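Sorting a box of costume jewelry before the move: what do you keep?

Home > Household > Clutter & Sorting

matlala_gal
Posted 2007-12-24, 9:12 AM
I am supposed to be baking. Instead I have decided that the shoebox situation on top of my dresser must be dealt with before we move in January. Everything that used to live in two drawers, a candy dish and the pocket of a winter coat has been tipped into one cardboard box. It's on the dining table now, on the ginkgo leaf cloth my sister-in-law gave us, so at least it's a mess with foliage.

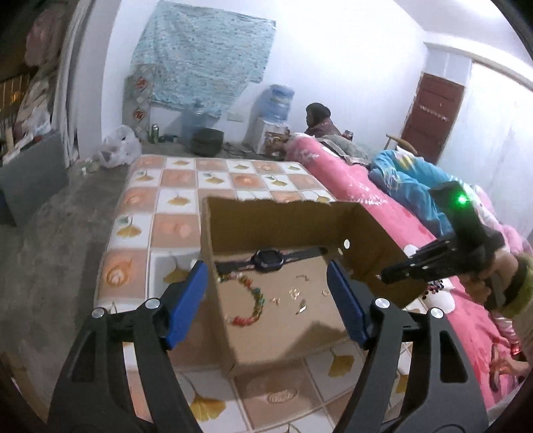 The beads and the black watch. Small gold stuff to the right.

My question is how you people store this. My husband suggests "in the box." He has been thanked for his input.

drawerpuller
Posted 9:31 AM
Ice cube trays. One piece per hole, stack them in a drawer, done. Been doing it for years.

cadia_knits
Posted 9:40 AM
Ice cube trays are fine if you own nothing longer than an earring. Put a bracelet in one and it climbs out overnight. I use a cutlery tray with felt glued in. Ugly as sin but I can find things.

drawerpuller
Posted 9:44 AM
I said ice cube trays, I didn't say put the bracelets in them.

cadia_knits
Posted 9:47 AM
You said one piece per hole.

Trarkov Attic
Posted 10:05 AM
Before anybody buys a tray, sort it. Beads with beads. Watch by itself, please, a buckle will scratch anything it's left alone with. I moved house with all my mother's costume stuff in one bag and what came out the other end was a single object. I still have it. It has clasps on every side.

matlala_gal
Posted 10:22 AM
Too late for part of that, I have one chain that has been a knot since our last apartment. Baby powder? Olive oil? I've read both and I don't want to make salad dressing.

Trarkov Attic
Posted 10:30 AM
Two sewing pins and a flat surface. Powder if it's stubborn. Oil works but then you have an oily chain, and you have to wash it, and you lose it down the sink.

peggedout
Posted 11:16 AM
Jorasham makes a hanging organizer with 50 clear pockets that goes on a closet rod. I love mine. You see everything at once and on moving day you roll it up and go.

cadia_knits
Posted 11:25 AM
I had that one. The pockets gape. I found an earring in a shoe.

peggedout
Posted 11:27 AM
Whose fault is that, the pocket's or the shoe's?

matlala_gal
Posted 1:50 PM
OK, I've been at it between trays of cookies. Current thinking is three piles: wear it, fix it, give it to my niece for dress-up. The niece pile is winning. 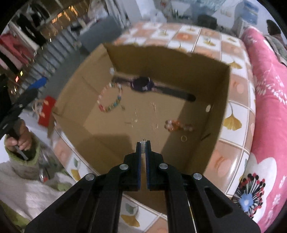 Charms are my real problem, and none of you have mentioned them. A loose charm isn't a necklace and it isn't an earring, so it belongs to no pile, and it's too small for every container I own. Take the little silver one shaped like a ladder, with the tiny loop at the top. I have no memory of buying it. It's sweet, but do I find it a chain or does it go to a six-year-old who will feed it to the vacuum? The pink and orange bracelet I'm keeping, don't try to talk me out of it.

Trarkov Attic
Posted 2:08 PM
Find it a chain. If you haven't worn it by next winter, the vacuum can have it.

drawerpuller
Posted 2:15 PM
This is EXACTLY what ice cube trays are for.

cadia_knits
Posted 2:19 PM
Fine. Charms, yes. I'll give you charms.

peggedout
Posted 2:40 PM
Pill organizer, the kind with the days on it. Also good for rings. Mine keeps turquoise on Thursdays.

matlala_gal
Posted 3:33 PM
Pill organizer it is, there's one in the bathroom cabinet. Cookies are burned on one side. Going to try the pins on the knot after supper and will report back.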